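Whitlock Kitchens: Hand-Held Teaching of Kitchen Tasks
Progress report to the Dralus Fund, second period

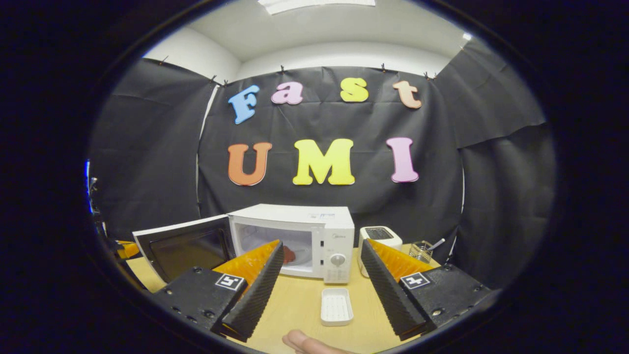 It takes me longer to show the job than to do the job, one of the morning kitchen assistants told us in the second week, and she asked if the fund is paying for the slow way. We put this remark at the beginning because it is fair, and because a large part of this report is our answer to it.

1. What we did in this period

The project wants to move some of the repeated work in the staff kitchens at the Sosden site to a robot arm. The tasks are small: open a microwave, put a dish in, take it out, close the door, move cups and soap dishes back to their places. The kitchen assistants teach these tasks themselves. They hold the gripper tool in the hand and do the task with it, and the recording is later used for training.

In the application we promised 16 tasks. All of them are now written down and agreed with the kitchen team. Recording is finished for the microwave and cup tasks and continues for the others. We have 437 accepted recordings at this moment. The target for the end of the project stays at 3000, and we know that we are behind the plan. The reasons are in section 3.

We keep a recording only if the assistant and the technician both agree that the task was done well. At the start only the technician decided, and this was a mistake. The technicians accepted recordings in which a cup was put with the handle to the wall, and every assistant knows that the next person cannot take it quickly.

2. What changes for the staff

The application said that assistants would spend less time on clearing and reheating. This did not happen yet, and we do not want to write that it did. In this period their work became more, not less. A teaching session takes one hour, and in the first weeks the normal tasks of this hour were waiting when the assistant came back. From the fourth week Whitlock pays a replacement for each session. The complaints about sessions became fewer after that, but the complaints about the shift plan did not, and they are older than the project.

Some changes were not expected by us:

Assistants now correct the written work instructions. The instruction for reheating had a step that was not done by anyone for years. It came out when we asked three people to teach the same task and all of them left it out. The step is now removed.

Two assistants asked to be trained for checking recordings. We would like to make this a paid duty with its own hours. At present it has no job title, and the personnel office cannot put it in a pay group without one.

The older members of the team speak openly about their worry for the evening shift. Whitlock gave a written promise that no position will be cut during the project. The staff asked what happens after the project, and for this there is no written answer. We asked the management for one and we will send it to the fund when we receive it.

3. Problems and delays

The gripper tool is tiring for the wrist. We planned sessions of two hours and had to cut them to one. This is the main reason for the low number of recordings.

Microwave doors took more time than all the other tasks together. People open a door with a small pull and then let it go, and with the tool they must hold and follow the door until it is open. We wrote a short guide for this with the help of the assistants, in their words.

The delivery of spare finger pads from Avis came late and we lost nine working days. We now keep two sets in the store room.

The first information sheet for staff was too technical. It was written by the project office, and we take the responsibility for this. The new version has one page and was read by the kitchen team before it was printed.

4. Money

Spending is under the plan for equipment and over the plan for staff hours, because of the paid replacements. We ask the fund to agree that the unused part of the equipment line is moved to staff hours. The table with the amounts was sent separately with the finance form.

5. Next period

Recording of the remaining tasks will continue with two sessions each day. The first test with the robot arm in the Sosden kitchen is planned before December, outside of meal times, and the assistants who taught the tasks will be present with full pay. They will also have the right to stop the test.

We also want to repeat the staff questionnaire. The first one was answered by 16 people, and several wrote that the questions were only about the machine and not about the work. We are changing the questions now and will send the draft to the fund for comments.

Project office, Whitlock Kitchens
2022-05-09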